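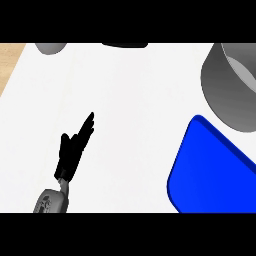
Can a machine do the washing up yet? (or pack a tray, or wipe a bench)

Posted in: Shop and Home Automation

plonska_fan
I run a small commercial kitchen and every few months my brother-in-law sends me a video of a robot folding a towel and tells me to stop hiring. So I'm asking people who work with this stuff. I have 40 steel trays and a stack of pots to get from the sink side to the rack side every night. The pots are all different. The trays are all the same. Is there anything I can buy that does this, and does it next year too?

Mathew_R
For the trays, yes, and it has been possible for a long time. Same part, same place, same motion. A used arm with a suction tool and a fixture to hold the stack will do it. For the pots, no. You would spend more time getting them lined up for the arm than you spend carrying them now.

berixowner
I disagree about the pots. We have had a Berix cell in our shop since December. It sorts mixed castings out of a tub and it gets most of them without help. A pot is an easier shape than half of what we throw at it.

Mathew_R
Most of them is the problem. What happens with the rest?

berixowner
It stops, the light goes on, somebody walks over. Last month it ran 1161 picks and stopped 153 times. I'm not going to pretend that's great. But the person who walks over is doing other work in between.

Mathew_R
So more than one stop in every eight picks. In a kitchen at 11 at night with one person closing up, that person will do it by hand by the end of the first week.

ilidio_p
Ilídio Paiva, I do controls work, mostly packaging lines. You are both talking about different jobs. Castings don't mind being dropped an inch. A pot with water still in the bottom does mind, or the floor does. Before you look at any arm, write down what happens when it lets go at the wrong moment. If the answer is "nothing much," it might be worth a try. If the answer is a mop, wait.

Also, plonska_fan, what is the floor space? A fenced cell takes more room than people think. The ones that can work next to people are slow, and when I say slow I mean you will stand there and want to take the pot out of its hand.

plonska_fan
Space is bad. The rack side is a narrow aisle, and two people can't pass if one has a stock pot. What about the ones with actual hands? That's what the videos show. Fingers and everything.

kettle_black
I spent a good part of last year on hands, in simulation and on a bench. The project was called Iria and the work was tabletop chores: pick a thing up, put it on a tray, put it in a container. White table, a few objects, plain colors.

In simulation you can run it all night and nothing breaks. We had one task at 1733 episodes before anyone touched the real hand. Then on the bench it would come in a little high and push a bowl along instead of getting fingers around the rim. The simulated bowl had a bit more grip than the real one. We tuned that and it got better, and then a different bowl went on the table and it was back to pushing.

I'd say fingers are good for variety and bad for uptime. More joints, more cables, more to wear out. For your trays I would never use one.

berixowner
Our tool is two flat jaws with rubber pads. I change the pads myself. I wouldn't want to service a hand with that many joints in a wet room.

suds_and_sons
Different view from the home side. My mother has arthritis and I would pay for something that only unloads the dishwasher, even if it took an hour and left the odd pan for me. Everyone here is comparing it to a paid worker on a clock. At home the clock doesn't matter much.

Mathew_R
Fair, for home use. Drops still matter though, it's glass.

suds_and_sons
She drops glasses now.

ilidio_p
Slow is fine at home, agreed. The trouble is setup. On a line I get a week to teach positions and then nobody is allowed to move anything. In a house the chair moves, the drawer is left half open, somebody buys a new colander.

kettle_black
Yes. A fixed table is the easy version, and I still wouldn't have left ours alone with real dishes.

plonska_fan
OK. So what I'm hearing is trays maybe, pots no. Would a longer rack-side counter and a cart do more for me than an arm would?

Mathew_R
Yes. Get a cart with the same height as your sink counter so the pots slide across. Do that first and see how many minutes are left.

berixowner
I'd still get a quote on the trays. If you do, ask them to run it with your own trays, dented ones included. Ours worked perfectly on the sample parts they brought along.

plonska_fan
Half of mine are dented. I'll measure the aisle tonight and post the numbers.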